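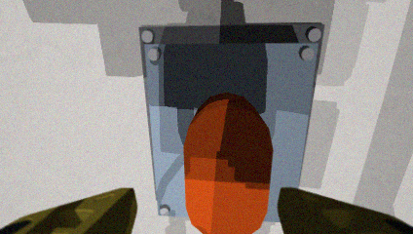 *Stimholm simulator, close view of the orange part and the blue-gray plate, gripper open.*

To: jedmont-automation list
Date: 2025-03-20
Subject: Re: Brinisa open day, was it worth the drive?

> I couldn't get away for the Brinisa open day. Could somebody who went
> post a few notes? I mainly want to know if they ran the real arm or
> only the simulator, and if the part handling is anything we could use
> for our small fixtures. Also, is the Cifuentes Road entrance the right
> one? The flyer had two addresses.

Use the Cifuentes Road entrance. The other address is the loading dock, and the door there was locked. Parking is across the street.

On your first question, it was the simulator all morning. The real cell was being rewired and they kept us out of that room. They said so at sign-in, and a couple of people left. I stayed for the full session, which ran long. The simulator is called Stimholm and they wrote it in house. They had it on a big screen and let us ask for changes between runs.

The task was picking and placing one small part at a block. They told us they had done 500 runs with the part starting in the same spot and then 1034 more with the start position shifted each time. I asked for the success rate on the shifted set and was told it would be in the write-up. I have not seen a write-up yet. If it gets posted I will forward it.

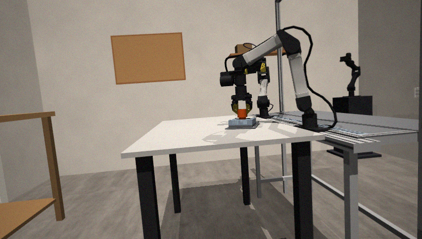
Cell layout is the part I think matters most for us. We have always treated the table as the only thing the arm has to clear, and their talk spent a good half hour on everything else. In their model the base sits on a linear rail at the side of the table, and the cable loops out wide from the elbow before it comes back down to the base. You have to leave room for that loop as well as for the links. There is also a tall metal pole behind the table. One visitor asked if the planner knows about the cable, and the answer was that it only knows about the rigid parts, so they add a margin by hand. We would have to do the same.

As for small fixtures, I would call it a maybe. The gripper is a plain two-finger type and the part they used is easy to grab. Nothing they showed was flat or thin. I asked about sheet metal clips and they had not tried any. They were willing to load a model of one of our parts if we send it ahead of the next visit.

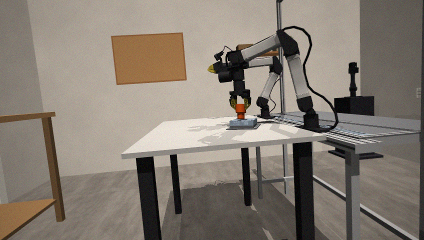

*Same simulated cell with the orange part upright over the block, yellow fingers on either side. Second arm behind, holding nothing.*

I asked about the second arm too. Two-arm work was on the printed schedule but was dropped for time, so I can't tell you how well it goes.

Other notes:

- The group was 13 people, mostly from shops in and near Jedmont.
- Stimholm is not for sale. They will run jobs for outside shops, but there was no price list.
- They want part models at least 3 weeks before a visit.
- Bring your own lunch. The vending machine was out of order.

They plan another open day in July, and the real cell is supposed to be back up by then. I'd go to that one if you only have time for one. I put our name down for two seats and can change it if more of us want to come. Reply to me off list, please, so we don't fill up everyone's mail.

If anybody has a clean model of the small clip fixture, I need that too. The one on the shared drive is missing the slot on the back side.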